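Undo progress report for Kelach, March
Planner and recovery software, shelf picking
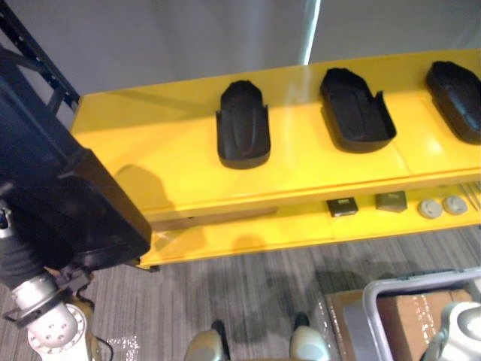 One of your reviewers wanted to know why we're spending so much of the grant on backing out of mistakes when the picks themselves still fail now and then. Fair question, and I had the same one in my head for a good part of the winter! Every failed pick used to end with me restarting the whole stack by hand (arm, perception, planner, the lot), and that ate far more of our time than the failures did.

So, where we are. Undo now keeps the last 32 planner steps with the joint states that went with them, and when a grasp check fails it walks the arm back to the last pose it trusts and asks perception for a fresh look. It's running on both arms. The log replay tool works too, and I love it. We pushed 2000 recorded picks through it overnight and it turned up 4 bugs, two of them in code I'd have sworn was fine.

Perception is the slow part. Dark parts with raised rims still give us patchy depth, and on a glossy yellow shelf the highlights sometimes get segmented as an edge. Berhe's new filter helps with the second problem and does nothing much for the first. I'd like to try fusing 2 head views before we plan the grasp, which costs cycle time, but let's see.

The Preletti driver update broke our velocity limits and we've pinned the old version for now. Not pretty. I've sent them a trace.

Next up: recovery while the gripper is already holding something, which Undo currently refuses to touch, and a cleaner config file. Budget is on track, apart from the compute line, and I'll send that sheet separately.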